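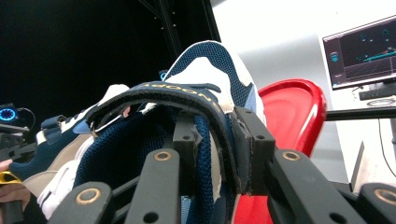

The Natberg on the shoe, trial thirteen.

By the time we got to the sneaker, I had stopped being fair to the Rallix.

I should say I had meant to be. I had drawn up a score sheet with boxes. Two grippers, the same objects, the same hands working the handle, and at the end a number for each that would go in an email to the people upstairs, who would then buy whichever one was cheaper. I had done this before with cameras. I knew how it went.

The Rallix had soft gray pads and a brochure. The brochure called it intuitive, and I suppose it was, the way a spoon is intuitive. You squeezed, it closed. It picked up the egg. It picked up the sponge. It picked up the egg again when we made it do the egg twice, and set it down with a small sigh from the spring that I began to take personally.

The Natberg was all flat black links and brass bushings and looked like something you would use to remove a bigger thing from a smaller thing. It came in a box with no brochure. It came, in fact, with a single sheet of paper that said DO NOT OIL, and under that, in another hand, "oil lightly."

"It squeaks," said the new hire.

"Put it in the notes."

"There isn't a box for squeaks."

"Then it doesn't squeak."

It broke the egg. It broke it completely, in a way that suggested prior thought. The new hire wrote down a zero and went for paper towels, and I stood there holding the handle and feeling, against all my training, a kind of loyalty.

My boss wandered through at lunch, eating crackers out of the sleeve. She looked at the score sheet.

"So it's the Rallix."

"We haven't done the shoe."

"Why is there a shoe?"

There was a shoe because Rirnora wanted a shoe. Rirnora was the customer, and Rirnora ran a warehouse full of returns, and what people return, apparently, is shoes. Single shoes, some of them. I had asked for a sample and they had sent one, navy and white and pale blue, with a strap across the top in yellow letters, and no mate. I never found out whether it had been worn. I had decided not to smell it.

The Rallix went first. It closed its soft gray pads on the toe, gently, and the shoe slid out and landed on its side. It closed its pads on the heel. The shoe slid out. We tried it from above and from the left and from what the new hire called "sort of diagonal," and each time the pads came together with enormous tact and the shoe declined the invitation. Thirteen trials. It got two.

"Maybe it's the mesh," said the new hire.

"Maybe it's the shoe," said my boss, who had stayed, and who was now down to the crumbs.

Then I picked up the Natberg. It squeaked. I brought it up from underneath, because that was how my wrist wanted to go, and one block went inside the shoe and the other came down over the strap and the edge of the collar, and I squeezed. The whole thing rose off the table and hung there, tipped toward us with its mouth open, like a baby bird.

I shook it. I'm not proud of that, it wasn't in the protocol. I shook it for 30 seconds by my watch, and the shoe stayed put.

"Huh," said my boss.

We ran all thirteen. It held on thirteen. On the last one I just stood there with it up in the air while the new hire looked for the pen.

"So that's a zero on the egg," she said, when she had found it, "and thirteen on the shoe."

"How many eggs does Rirnora get back?"

She thought it over. She was a very thorough person and I believe she pictured the warehouse. "I could ask."

My boss folded the cracker sleeve into a square and put it in her pocket. "What does the ugly one cost?"

I told her. She took the sleeve back out and unfolded it, as if there might be something left in there after all.

"Do the egg again," she said.

So I sent the new hire out for eggs, and while she was gone I oiled it, lightly.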